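Returns and Small Parts: Frequently Asked Questions

These answers cover returns to the Denance depot for customers of the Zovar and Godoy product lines. The terms on your order confirmation take priority if they differ from anything on this page.

How do I start a return?

Log in, open the order, and select Return Items. The system issues a return number and a label. Print both. The label goes on the outside of the box; the return number goes inside on a separate sheet. Parcels without a return number are held until the sender can be matched to an order, which can add up to 8 working days.

Which box should I use?

Any rigid cardboard box in sound condition is accepted. Remove or cover old labels and barcodes. Padded envelopes are accepted only for manuals, keys and flat gaskets. Leave enough room for padding on all sides, and tape the center seam and both edges of the base. 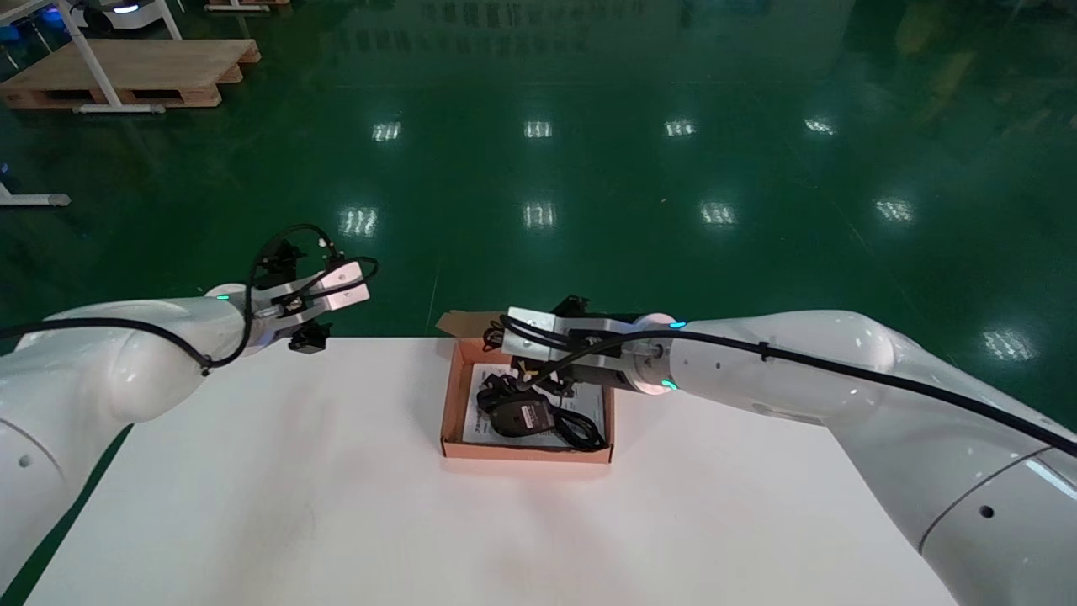 Do I have to return every accessory?

For a full refund, yes. Power supplies, data cables, brackets and printed guides count as part of the item. Missing accessories are deducted at the price in the current spare parts list. If an accessory is faulty and the main unit is not, return the accessory alone and choose Part Only on the form.

How should cables be packed?

Coil the cable in loose loops along its natural curve and secure it with a reusable tie. Do not wrap it around the power supply. Tight wrapping puts strain on the point where the cable enters the plug, and a break there is often hidden by the outer jacket. Place the coil in its own bag — connectors left loose in the box can scratch screens and painted covers.
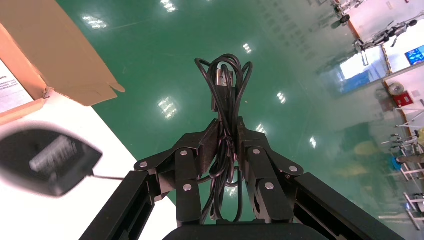 Bontu Workneh asks whether a cable tie from the hardware store is acceptable if the original tie is lost. It is, provided it can be opened by hand. Single-use ties have to be cut off at inspection, and damage to the jacket during cutting is recorded against the return.

When will I get my refund?

Inspection takes two working days from the time the parcel is scanned in at the depot. Refunds are then released to the original payment method. Your bank may need more time to post the amount. Orders paid partly with store credit are refunded to store credit first.

Can I exchange an item?

Direct exchanges are available for Godoy items only. For all other lines, return the item and place a new order. The price on the new order is the price on the day you place it.

What if an accessory fits more than one product?

Several cables and power supplies are shared between product lines. Use the part code printed on your packing slip, and enter it in the Part Code field exactly as shown, including leading zeros. Connector shape alone is not enough to identify a part. Two cables with the same plug may differ in conductor size, length or shielding — the warehouse sorts them by code only.

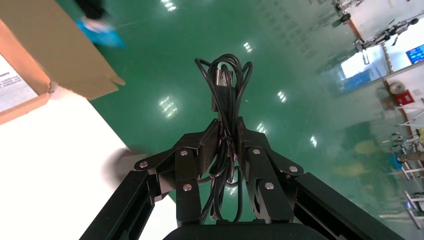 Ese Sani reports that the form rejected a valid code copied from a packing slip. This is caused by a blank space picked up at the end of the code when it is pasted. Delete the space and submit again. If the code is still rejected, choose Code Not Found and type it in the comments box.

Can several orders go in one parcel?

Yes, if all of them are listed under one return number. Add each order before you print the label. Orders cannot be added afterward.

Which items cannot be returned?

Opened adhesives, cut-to-length materials and activated software licenses are excluded. So are items listed as Nakance Clearance, unless they are faulty on arrival. The full list of exclusions is in section 71 of the terms of sale.

Who do I contact about a late refund?

Reply to the email that contains your return number. Messages sent from a different address cannot be linked to your account. The returns desk closes at 4 p.m., and messages received later are read the next working day.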